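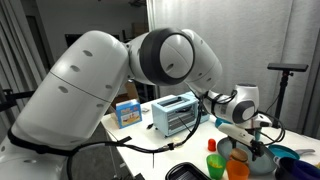 What do you do with a play kitchen set once a family or a preschool has finished with it?

We take it in, clean it, sort it into complete sets again and lend it out to someone else. That has been the work of Plullmont Toy Library since it opened, and play food and toy kitchenware are still what people ask for most.

About Us

Plullmont was started by Iason Moschos, who had been repairing secondhand toys at home on Ura Street and ran out of shelves. We now keep 1415 toys in the catalog, and 900 of them belong to the kitchen section: pans, plates, cups, toasters, burgers that come apart, and a great deal of fruit.

Every set that comes back is emptied onto a white table and checked against its card. Small pieces go in a tray first so they don't roll off. Buns are matched with their fillings, cups are stacked by size, and anything cracked is taken out and replaced from the spares drawer. If a piece is missing we write it on the card and lend the set anyway - most children don't mind a burger without cheese.
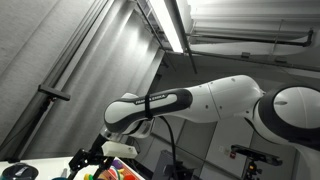

Sets are then bagged by type and given a number. Households can borrow 4 sets at a time and keep them for a month. Preschools on the Maruyama side of town can ask for a larger mixed crate, which holds up to 100 pieces and comes with a printed list.

We accept donations all year except December, when the storeroom is full. Plastic and wooden toys are both fine. Please wash them and leave out the batteries.

The front desk opens at 9:30 a.m. The Vaser Road entrance has the ramp.

Search this site
Enter keyword Go

Related pages
Borrowing rules and late returns
Donating play food
Preschool crates
Missing pieces list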